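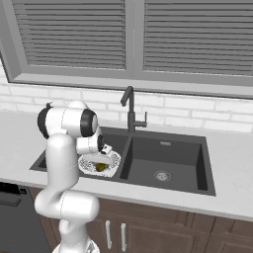

I traded in my Peng hatchback at Willance last month and I'm trying to get back what's left of the service contract I bought with it. It's a 60-month Flima plan, it cost $3,774 rolled into the loan, and there were 47 months still to go when I handed over the keys. The finance guy told me it was cancelable any time for a prorated refund, so of course I went and spent the money in my head before I had it. I've been wanting to redo our kitchen for ages and I'm completely sold on a black double-basin sink set into a pale counter, with enough room over it to get a big pot under the faucet. Now I'm not sure I'm getting a refund at all. I called Flima and they said go through the selling dealer. I called Willance and the woman who answered said the cancellation "should have happened automatically with the trade." She couldn't tell me whether it did. Then she said the money might have gone to the bank anyway.

The loan was with Rasberg and it got paid off as part of the trade. I have the payoff letter. I did not take out a new loan on the replacement car (I bought my sister's old wagon, so there's no dealer on that end).

So who owes me this money, and is there something I should be sending in writing? Also, I never made a claim on the plan, not even a roadside call, if that changes anything. I do have the contract, but it's a lot of tiny print and I got lost somewhere around the section about tires. Thanks!!

Noemi Barbieri
Posted July 10, 2021

Reply | Share | Follow | Report

Brunello Orlandini

I worked in a finance office for a good while (different dealer, not Willance) and did a lot of these cancellations, so let me try to untangle it for you.

First, don't count on "automatically." At our store a trade-in didn't cancel anything unless a person filled out the cancellation form and the customer signed it. Go through the pile of papers from the trade and look for a page that says cancellation request or something close to that. If you signed one, find the date. If you didn't, I would bet that the contract is still sitting there active on a car you don't own.

Second, get the tiny print back out and skip the tires. You want the heading that says Cancellation, usually toward the back with the state-specific pages. It'll tell you how they figure the refund. A lot of plans go by time or by mileage, and they use whichever one gives you less. So 47 months left out of 60 sounds great, but if you drove a ton in that first stretch the mileage number could drag it down. There's normally a processing fee too. Claims get subtracted on some plans, so having none is good news for you.

Third, the bank thing. What she was getting at is that when the plan is financed, the refund often goes to the lender first to knock down the loan. Yours is paid off, so Rasberg has no balance to apply it to. Send a copy of the payoff letter with your request so the check gets made out to you. If it goes to Rasberg anyway, they'd normally forward it, but you'll be on the phone a lot more.

What I would do:

Write down the odometer reading on the day of the trade. It's on the odometer disclosure you signed. They will ask for it, and the date they use makes a real difference to the amount. You want the trade date and not the day someone finally gets to your paperwork.

Fill out the form at Willance in person if you can stand it. Ask for the finance manager and skip the front desk. Sign it, take a picture of it, and have them date a copy.

Then mail your own letter to Flima too, certified. Contract number, VIN, odometer, trade date, payoff letter, your current address. Two short paragraphs is plenty. Say you want a written breakdown of the refund.

As for who owes you, it's usually split. The dealer kept part of that $3,774 as markup and the plan company got the rest, and each one refunds its piece. Often the dealer cuts the whole check and settles up with the company later, which explains the finger pointing you ran into. The contract should say who pays.

If you've heard nothing once the time limit in the contract has passed, your state's insurance department or attorney general's office would be where I'd go next. The rules on these vary a lot by state, so read your state page before you quote anything at them.

dustyhatch

just keep calling. mine took forever and then a check showed up in the mail with no letter or anything. almost threw it out. never buy those plans, total ripoff

Noemi Barbieri

Brunello, thank you, this is so helpful! I went through the folder last night and there is no cancellation form anywhere, so I think you're right that it never got canceled. I did find the odometer page (stuck to the back of the title paperwork, naturally). And I found the Cancellation section. It does say time or mileage, whichever is less, plus a fee, and it says the selling dealer issues the refund. I don't think mileage will hurt me much, I mostly drove to work and back. Going over to Willance on my lunch break with copies of everything, and the letter to Flima is already in its envelope. I'll post again when I hear something.

brunello orlandini

Good. Ask them to put the trade date on the form while you're standing there, and don't leave the original contract with them.

Filed under: Trade-Ins, Service Contracts, Refunds & Cancellations

Car Owners > Buying and Selling > After the Sale > Extended Warranties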